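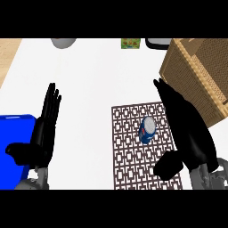 Worksheets and word puzzles for children are cheap to print and easy to find, but keeping them in order at home is another matter. In our house they used to travel from the kitchen to the sofa and under the sofa, and by the time a child wanted to finish one, it had jam on it. After some years I have a small system, and I write it down for other parents who do school activities at the kitchen table. The first rule is about drinks. They have their own place, and the paper never goes there. A lattice mat like the brown one with the blue can standing on it is good for this, and on a white table even a small child can see very well where the mat ends. Choose a mat that is heavy enough to stay where you put it.

Printing

Print one page first and look at it before you print the whole set. Many free sheets have a wide coloured border which drinks your ink and gives nothing to the child. In the printer settings choose "greyscale" and "draft", and the lines will still be dark enough for writing. I buy paper in packs of 500 and keep the open pack flat in a drawer. If it stands on its side for a month, the corners bend and the printer takes two sheets together.

For colouring with felt pens, ordinary paper is too thin. Put an old magazine under it, or the colour will pass to the table.

Making one sheet last

A sheet for practising letters can be used many times if you slide it into a clear plastic pocket and give the child a dry-wipe pen. Wipe it with a piece of old sock. Ink that has stayed there for some days is harder to remove, but if you draw over the old line with the same pen and wipe at once, both lines come off together. My neighbour Khurram Butt uses the lid of a clear food box in place of the pocket. It is stiffer, so a child can hold it on the knees in the car.

Crosswords I do not put in pockets. Children like to keep a finished crossword, and I think they are right.

Pencils and glue

Sharpen all the pencils on one evening and not during the activity. Put the blunt ones in a jar with the points down and the good ones with the points up, then everybody knows which is which. A rubber that has become hard and leaves grey marks can be cleaned on fine sandpaper, only two or three light strokes.

Glue sticks dry out when the cap is not pushed until the click. I keep ours in a jam jar with a lid — the jar forgives a loose cap, at least for a week or two. When a glue stick is already dry on top, cut off the hard part with an old knife and the rest is usually fine.

Letter tiles from cardboard

For word building you do not need to buy a set. Cut squares from cereal boxes, the grey side up, and write one letter on each with a thick marker. Make more of the vowels than you believe you need. Put a line under the letters b, d, p, q, n and u, otherwise there will be a discussion every time. Keep the tiles in a small cloth bag. In a plastic bag they make holes in the corners and fall out one after another.

Storing the finished ones

We have one flat box for each child, and when the lid does not close any more, we sit down together in April and choose what stays. Write the date on the back in pencil the same day the sheet is done, I always thought I would remember and I never did. Very large posters I roll with the picture to the outside — they lie flatter later when you open them.

Paper with a lot of glue or glitter should go in the normal rubbish. The clean sheets I cut in four, and they go next to the telephone for shopping lists.

4 October 2020
By Heriberto Echeverri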